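Gloves that fit long fingers and a short thumb?

Utham Hobby Board > Off Topic > Clothing and Gear

cold_solder
I have the hands of a pianist and the thumbs of a toddler. Every winter I buy gloves, and every winter the fingertips pinch while the thumb flops around like a sock on a doorknob. Mediums are too short. Larges could hold a second person. Does anyone make a glove for actual hands, under the price of a car payment?

mrs_trujillo_road
Ninby liners in a men's small. Thin, stretchy, no opinions about your thumbs. I've had two pairs and lost only one of them, a personal record.

pelletstove
Ninby liners are tights for your hands. Fine for walking to the mailbox. If you do anything outdoors in December you want leather, and you want to wear it around the house for a week until it gives up.

mrs_trujillo_road
I scrape a windshield at 5 in the morning in mine and still have all ten fingers, thanks.

pelletstove
You have them. I didn't ask how they felt.

C. Lacson
Charito here, I sewed gloves for a living until my eyes objected. Stretch hides a bad pattern, it doesn't fix it. Look for a separate thumb piece set in at an angle, with strips (fourchettes) between the fingers. Four long fingers are easy. The thumb is where cheap makers quit and go to lunch.

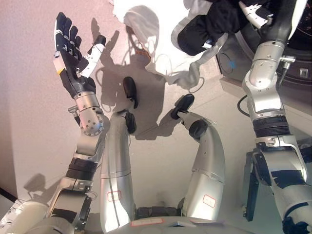

Black hand, fingers up, white thumb out to the side.

Trace your own hand with the thumb out like so and measure from the crotch of the thumb to the tip. Then measure the middle finger. Most size charts only want the distance around your palm – a bit like buying pants by the size of your knee.

cold_solder
Traced it. My hand looks like a rake with a cork stuck on. Does anyone sell by finger length?

e_manriquez
Flerlow does. You send in the tracing and they cut to it. I ordered on a Wednesday and forgot about them entirely, so it was a nice surprise when they came. The thumb fits. The color was called "oat" and is mustard.

pelletstove
How much?

e_manriquez
More than I told my husband.

C. Lacson
Before you spend that, buy the large and take in the thumb. Turn it inside out, backstitch a new line inside the old seam, try it on, then trim. In that order, please. I have met people who trimmed first.

cold_solder
I am people who trimmed first. Will report back with the other glove.

mrs_trujillo_road
Men's small. Ninby. I'm only going to say it two more times.

Thread viewed 341 times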